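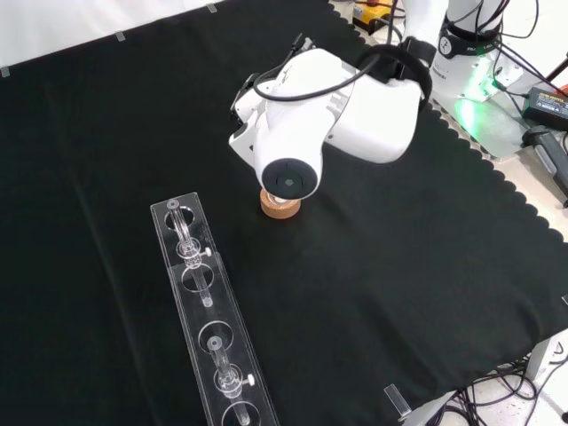 Branch visit to the Hornard laundry, Filundale, 10/9/19

Four of us from the branch went to the Hornard plant at the invitation of the shop stewards. The plant washes linen for hospitals and hotels and runs two shifts. Management agreed to the visit on condition that we stayed with a supervisor on the floor and kept our talks with members to the canteen.

We were met at the gate by Danuta Jasińska, the senior steward on days. She has been at the plant 17 years and started on the folding line, where most of the newer members still are. She took us in through the sorting area first. It was hot in there even with the loading doors open, and members told us later that the doors are shut when it rains. The stewards have asked for fans twice and have a written promise of two by the end of October.

The ironing section was quieter than we expected - one of the machines was down for repair and the crew had been moved to packing. People moved this way keep their own rate under the current agreement. Agency workers sent by Kashyap do not, and this came up at every table in the canteen.

There are 71 agency workers on site. Of the people we spoke to, most had been there more than six months and wanted to be taken on directly. They get no sick pay for the first three days and are often told their hours the night before. The branch signed up 42 of them over the summer, and the stewards now want them covered in the next pay claim.

We had 20 minutes with the plant manager. He said direct hiring depends on the hotel contract being renewed and would not give a number. He did agree to post shifts a week ahead, starting with nights.

Members from the Ponidlow depot have offered to help with leafleting at the gate. Anyone from our branch who can do an early start should give their name to the branch office. The next meeting with management is set for the last week of the month, and Danuta will report back after it.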